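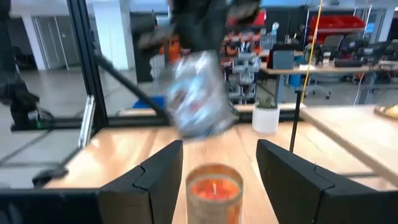
Welavby two-arm demo table: walkaround before we teach anything
Filled in September 30, 2021, hand-guided and remote sessions both. My comments follow each line, sorry in advance, I ramble.

1. E-stop within reach of the person driving.
OK. I pressed it, both arms dropped into hold, I reset it. Please press it, don't just look at it!

2. Frame bolts and arm mounts.
OK, after a quarter turn on one bolt on the right side. Same bolt as in February, so I've put a paint mark on it and we'll see if it creeps.

3. Cables on the arms.
OK. Run each arm slowly through its full reach and watch the loop over the wrist (the left one likes to snag when you fold the elbow right up).

4. Floor.
Needs work. We've got cable lying on the floor behind the table, and whoever is guiding an arm by hand is looking at the gripper and never at their feet. I'd like covers on all of it. 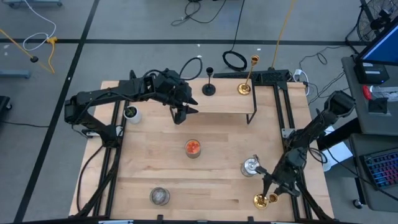
Rodrigues wrote back that covers are fine by the back edge, but anything thick on the driver's side is just a new thing to trip over, so could we route those overhead instead? Fair point. I've changed the line to "cover or hang" and left it open.

5. Breakables.
OK with a comment. Glass is allowed for the tidy-up task, but teach the path with the lid or jar left out first, then add it. Grip force stays at the low setting, and if you feel the urge to squeeze harder through the controller, stop and redo the grasp. Safety glasses on for everyone at the table, watchers too.
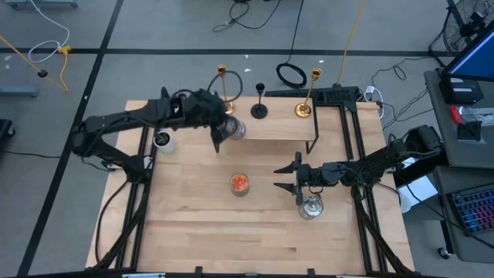

And please check each piece for chips before it goes back out, running a gloved finger round the rim. One chipped piece went in the bin this morning.

6. Candles.
OK. They're props and they stay unlit, always. No lighters or matches inside the tape.

7. Handover between hand guiding and remote.
Not OK yet. The Raltside controller remembers its last position, so if somebody has moved the arm by hand in between, it wants to jump back. Re-zero, say "live" out loud, wait for an answer, then touch the sticks. I watched two people skip the waiting part (one of them was me).

8. Speed limit while teaching.
OK, set to 65 percent. It feels slow for the first few tries and then you forget all about it.
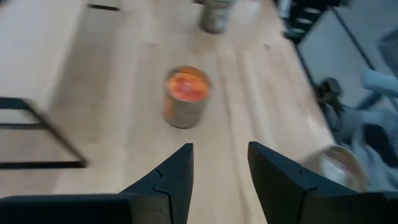 If your wrist view smears while you're closing in on something, you're moving too fast for a useful demo anyway, so ease off and start that one again. I'd much rather have 334 clean runs than 873 I have to pick through later!

9. Log sheet.
OK. Last run entered was 512. Write down the bumps as well, even tiny ones.

Still open: 4 and 7. Remote sessions wait until 7 is signed off, hand guiding can carry on. Copy sent to Itbridge.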